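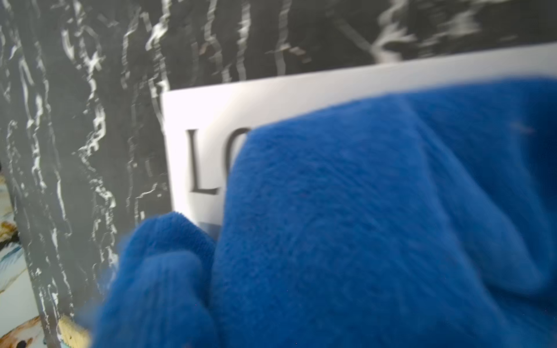
手首カメラ組の掲示板 > トラブル・安全 > 布カバー付きグリッパで薄い物を離さなくなる件

1. もふ指
こんばんは、いつもお世話になっています。長くなりますがお付き合いください。
うちのアームはTapiaの卓上型で、指にはStitbyの起毛カバー(青)をかぶせています。本やカード類を立てたり戻したりする作業をずっとやらせていて、2月に入るまでは本当におとなしい、いい子でした。
ところが先週から、カードや表紙のような薄くて平たい物をつかんだあと、「開け」を送っても離さないことが出てきました。画面上は開いたことになっているのに、指は閉じたままです。そのまま腕が次の位置へ動くので、つかんだ物ごと横に引きずってしまい、昨夜はとうとう隣に立ててあった板を倒しました。幸い手は出していなかったのですが、音にびっくりして椅子から立ち上がってしまいました。
最初に貼ったのは手首カメラの一コマで、白いカードに「LO」まで見えているあたりをつまんでいるところです。同じような症状の方、いらっしゃいませんか。

2. kamaboko
もふ指さん、まずはけががなくて何よりでした。
写真を見ての感想ですが、大きいほうの指、右下で布がだいぶたるんで斜めに折れていますよね。あのしわ、私ならまず疑います。うちも起毛ではないのですが布のカバーを使っていて、たるみが指の付け根に巻き込まれて動かなくなったことがあります。引っぱっても取れなくて、結局はさみで切りました。お気に入りの布だったので少し泣きました。

3. 夜勤明け
お疲れさまです。水を差すようですみませんが、私は布のせいとは限らないと思います。
「開け」を送って画面上は開いたことになっている、という部分が気になります。布が巻き込まれて物理的に開けないなら、電流が上がって過負荷で止まるのが普通では。止まらずに次の動作へ進んでいるなら、制御側が指の実際の位置を見ていないということです。Hakanceの制御ソフトをお使いではないですか? 私のところでは、開閉の完了を「命令を送ったかどうか」で判断する設定になっていて、同じように引きずりました。

4. もふ指
お二人とも早速ありがとうございます!
夜勤明けさん、まさにHakanceです。設定を見たら、完了の判断が「時間待ち」になっていました。命令を送って待ち時間が過ぎたら、開いていてもいなくても次へ進むようです。自分で変えた覚えはないのですが、去年あれこれ触ったので自信がありません。お恥ずかしい。
記録も数えてみました。カード類をつかんだ動作が191回、そのうち離さなかったのが19回でした。思っていたよりずっと多くて、ちょっと青ざめています。

5. kamaboko
19回は多いですね……。
ただ夜勤明けさん、設定はあくまで「引っかかったのに進んでしまう」理由であって、「なぜ引っかかるか」は別に残りませんか。2月まで普通に動いていたのなら、その間に変わったのは布のほうだと思うんです。起毛は使っているうちに伸びますし、毛もへたってきます。

6. 夜勤明け
それはその通りです。書き方が強くなってしまいました、すみません。
ただ、安全の話としてはやはり設定が先だと言わせてください。布はいつか必ず引っかかる物で、引っかかったときに腕が止まるかどうかが分かれ目です。布だけ替えて直った気になるのがいちばん怖いです。時間待ちのままなら、布を替えるまで電源を入れないくらいでいいと思います。

7. gomadango
横から失礼します。Gastovの指に起毛カバーの者です。
うちでは布よりも、薄い物のときの握る力が強すぎるのが原因でした。厚みがないぶん指が閉じきるところまで行って、布どうしがぎゅっと押し合い、毛がからんで開き始めが重くなるんです。面ファスナーほどではないのですが、あの感じに近いです。握る力を下げて、閉じる位置にも下限を設けたら、ずいぶん素直になりました。
あと写真の大きい指、上のほうに白っぽい点のようなものがありませんか? 糸くずかなと思って見ていました。うちは粘着ローラーで毎回掃除しています。

8. kamaboko
あ、本当だ、うっすらありますね。あれ一つで開かなくなるとは思いませんが、掃除には賛成です。
握りすぎ説はなるほどと思いました。でもそれだと、最初の日から起きていそうな気もします。

9. gomadango
毛がへたって布が薄くなると、同じ位置まで閉じたつもりでも当たり方が変わるので、後から出ることもあると思いますよ。うちも出たのは使い始めてしばらくしてからでした。とはいえ機種が違うので、話半分でお願いします。

10. もふ指
皆さん、こんなに親身になってくださって、画面の前で何度も頭を下げています。
今日やったことを書いておきます。

まず、完了の判断を「時間待ち」から「位置の確認」に変えました。指が開ききらなければ腕は動かず、2秒で停止してブザーが鳴ります。わざと指先をひもで縛って試したところ、ちゃんと止まってくれました。
次にカバーを外してみたら、大きい指の付け根の内側に、こすれて毛が抜けたところがありました。kamabokoさんの見立てどおり、たるみが中へ入り込んでいたようです。新しいカバーはまだ届かないので、今は付け根を細い面ファスナーで留めています。
握る力も少し下げました。

この状態で48回動かして、離さなかったのは1回だけです。その1回も腕はきちんと止まりました。ただ、三つをいっぺんに変えてしまったので、どれが効いたのかは分からなくなってしまいました。

11. 夜勤明け
止まったのなら、まずはひと安心です。
一つだけ。停止したあと、つい手で指をこじ開けたくなりますが、電源を切ってからにしてください。位置の確認が入っていると、こじ開けた瞬間に「開いた」と判断して、腕が続きを始めることがあります。私はそれで手の甲を打ちました。

12. もふ指
それは怖いです。さっきまさに手で開けようとして、お茶を取りに立ったのでやめたところでした。復帰には必ずボタンを押す設定にして、机の前にも「切ってからさわる」と紙を貼りました。
残りの1回の原因は、新しいカバーが来たら一つずつ戻しながら調べてみます。

13. kamaboko
面ファスナーで留めるとき、硬い面が外を向いていると起毛にくっつきますのでお気をつけて。経験者です。

14. もふ指
……外を向いていました。今から直してきます。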